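Toy rotation: does it work past age four?
Parenting board > Playroom and Storage

maplebiscuit
Jun 8, 2023

OK so I need opinions. We have a four year old and a two year old and I swear the toys breed at night. I did a big cleanout last October and we're right back where we started. My sister swears by toy rotation, where you put most of it away and swap it every couple of weeks. I tried it once and the four year old remembered every single thing I hid and asked for it by name. At dinner. For days.

Is there an age where this stops working? Or did I just do it wrong?

tworowsback

You did it in front of her, didn't you? Has to be after bedtime. We started when ours was three and she's six now and still falls for it.

Our system is dumb simple. One shelf out, everything else in the hall closet, swap when they start whining. I don't keep a schedule because I would never follow it.

gravelpie

Going to be the grump here. I hate rotation. It's a part-time job for the parent, and the kids never learn to manage their own stuff. We got rid of a ton (over 100 little things, mostly party favor junk) and what's left just stays out. They play with it or it goes.

tworowsback

It takes me ten minutes, gravelpie. I spend longer than that looking for the remote.

gravelpie

Sure, now it does. How long did the closet take to set up?

tworowsback

...a weekend. Fine.

maplebiscuit

Ha! I can't get rid of that much, the grandparents would notice. They bought the Drirnix train table and they ask about it every single visit.

harborlight56

We have that train table! Mine use it as a desk. The trains live under the couch.

I'm in the middle on this. Big sets rotate (blocks, trains, the Voltov marble run that takes up half the rug) and the everyday stuff stays out all year. For us that's dolls, crayons and play food. If I put away the play food there would be a riot.

What made the real difference was giving up on bins with lids. My kids will not put a lid back on anything. So this is what I'd do:

1. Get open boxes, the soft fabric kind, and go shallower than you think you need. Deep ones get dumped out on the floor to find the one thing at the bottom. Ours has little gray heart balloons on it and the sides sag a bit, but it goes up on the table and they can reach right in.
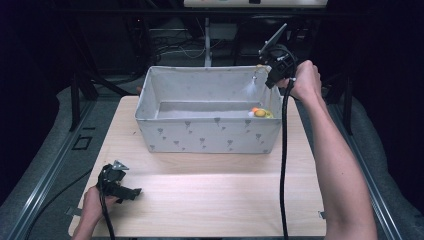
2. One kind of thing per box. I know everybody says it. With mine it's the only rule that stuck.

3. Leave one box for random junk and don't look in it until it's full.

gravelpie

Number 3 is my whole house.

pennyjar_13

Agree on no lids, disagree on fabric. Ours were floppy inside of a month and the toddler wore one as a hat. I switched to the plastic Doser tubs and they've held up fine, even with him standing on them. Ugly though, I'll give you that.

harborlight56

The hat thing is a selling point in this house.

maplebiscuit

OK I'm going to try the middle version - big sets in the closet, play food and dolls out, no lids. And I'll do the swap after bedtime this time. She's going to ask about the marble run, I can feel it.

tworowsback

Tell her it's on vacation. Worked on mine until she asked for a postcard.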